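4. Setting Up the Water Filter

Read this section all the way through once before you pick up a wrench. Most of the calls to the Nerkum help line come from people who read step 3 while doing step 6.

The Nerkum under-sink filter fits most kitchen cabinets, including the kind where somebody has already stored forty years of plastic bags. Clear everything out first. You will want the room, and you will find out what has been leaking back there.

What you need

An adjustable wrench, a bucket, a towel you have stopped caring about, a flashlight, and a pencil. The mounting screws come in the box. So does a small plastic wrench for the filter bowl. It looks like a toy and is the only tool that should ever touch the bowl.

4.1 Shutting off the water

1. Find the cold water valve under the sink. It is the one on the right, except in houses where it is the one on the left. Open the cold tap and turn the valve clockwise until the flow stops.

2. If the valve turns and turns and the water keeps coming, the valve is worn out. Stop, shut off the water to the whole house, and replace the valve before going on. It will not get better with encouragement.

3. Leave the tap open for a minute to let the pressure out of the line. Put the bucket under the valve.

CAUTION: Cold line only. Hot water will soften the housing, and the warranty is quite specific about this.

4.2 Mounting the bracket

4. Hold the bracket against the side wall of the cabinet and mark the holes with the pencil. Leave enough clearance below to slide the bowl down and out. You will be changing the cartridge in this cabinet for years, usually on your back, so be generous.

5. Drive in the 2 screws until snug. On thin cabinet walls, check the length of the screws against the thickness of the wall. The dishwasher is often on the other side and does not need the attention.

6. Hang the filter head on the bracket with the arrow pointing toward the faucet. Installed backward, the filter will still pass water, only slowly and with a taste our tester Kusum Negi wrote down as "garden hose, August."

4.3 Connecting the lines

7. Unscrew the cold supply hose from the valve. Some water will come out. This is what the bucket was for.

8. Screw the short Nerkum hose onto the valve and push its other end into the port marked IN. Push until you feel it stop, then push again. The second push is the one that seats the seal.

9. Connect the port marked OUT to the faucet line in the same way. Tug both hoses gently. If one comes off in your hand, it was not in.

10. Tighten the threaded fittings by hand, then give them a quarter turn with the wrench. A quarter turn is less than you think. Cracked fittings are the most common part we replace, and every one of them was tightened by someone strong.

NOTE: Do not use plumber's tape on the push-in ports. It is fine on threads. On the ports it causes the leak it was bought to prevent.

4.4 Fitting the cartridge

11. Wash your hands. Take the cartridge out of its wrapper, all of its wrapper. There is a clear inner sleeve that is easy to miss, and a filter with the sleeve left on will keep your water very safe by not letting any through.

12. Check that the black rubber ring is lying flat in its groove at the top of the bowl. Wipe a little of the supplied grease around it with a fingertip. Cooking oil is not a substitute, whatever your brother-in-law says.

13. Stand the cartridge in the bowl, raise the bowl to the head, and turn it by hand until it stops. Finish with the plastic wrench, but only until the two marks line up.

4.5 First run

14. Open the valve slowly. The filter will hiss and gurgle as the air leaves it. Both noises are normal. A steady spraying noise is not — close the valve and go back to step 8.

15. Run the cold tap for 10 minutes. The first water will be gray with carbon dust. It is harmless, and houseplants are indifferent to it, but do not make coffee with it.

16. Dry every joint with the towel and leave a sheet of newspaper underneath overnight. A slow drip that hides from a flashlight will show up on newsprint by morning.

NOTE: If you have to do this on a Sunday, do it before the hardware store closes.

4.6 Changing the cartridge

One cartridge will treat up to 900 gallons. Since few people keep a tally at the sink, the practical sign is the flow. When filling a pasta pot starts to feel like a hobby, change the cartridge. Write the month on the new one in pencil before it goes in. Ink washes off, and memory is worse.

Close the valve, open the tap, and unscrew the bowl with the bucket under it. The bowl comes off full, and it always tips toward your sleeve. If it will not budge, press the red button on top of the head to release the pressure and try again. Then repeat steps 11 through 16.

Old cartridges go in the household trash. Keep the rubber ring unless it is nicked or flattened, in which case use the spare taped inside the lid of the box — the box you were told to keep in section 1.
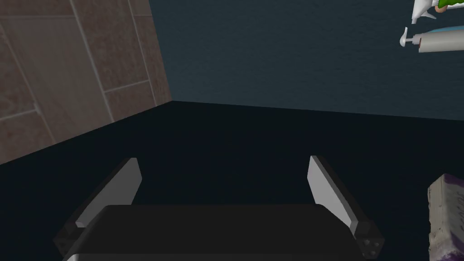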